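Search this site Enter keywords Go

Week 9 notes: sorting charred seeds from the Ellasar samples

Okay, so last week I promised we'd get to the lentils, and we will, but first a word about flotation. We tipped 1000 litres of soil from the Nernville trench through the tank in May and got 940 seeds I'd be happy to put a name to (plus a whole lot of mush!). Most were barley. Check the groove on the belly side before you call anything wheat, please. Charring puffs the grain up and the colour tells you nothing.

Bitter vetch has a three-sided look, lentil is flat like a lens, and small peas will fool you every time. If the seed scar's gone, write "large legume" and move on. I do it constantly.

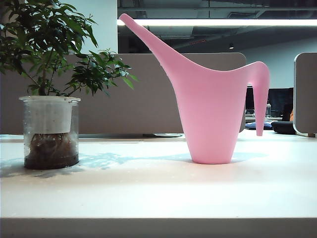
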